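Library > Household Studies > Working Papers > Section 4

Reading time: 2 min

4.2 Soft goods and small pouches

Households in the Mistow survey were asked where they keep soft items that have no fixed place. Of the 357 replies, most named a basket or an open bin. Only 48 named a drawer. Padded things were the hardest to assign, as they take up space but weigh very little, and people tended to leave them out on a table until the end of the day.

Pouches were treated differently. A zippered pouch was counted by some households as an item to be put away and by others as a container – a few used both answers on the same form. We coded these replies under both headings. Printed fabric was common in both groups and had no bearing on the coding.
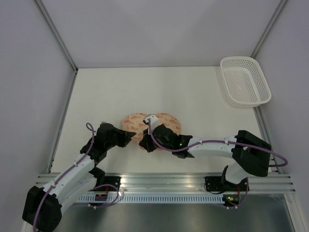
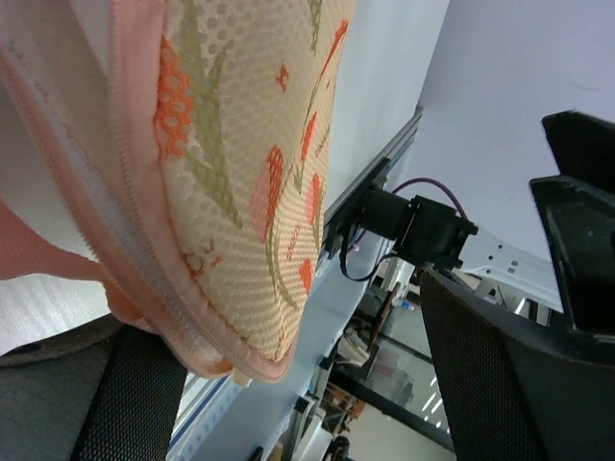
Figure 8. Soft goods: a round, pale peach item with a carrot-like print, on a white tabletop with a white basket (first); a peach mesh pouch with a botanical print and a pink zipper (second).

Replies that mentioned a lid or a closure were read a second time. In the Baluyot group, closed containers were opened less often during the week, and small items kept in them were more likely to be listed as missing in April. The Drekari group showed no such difference.

Related items
Section 4.3: Shelves and hooks
Laundry sorting in shared homes
The Flultness storage diary: notes on method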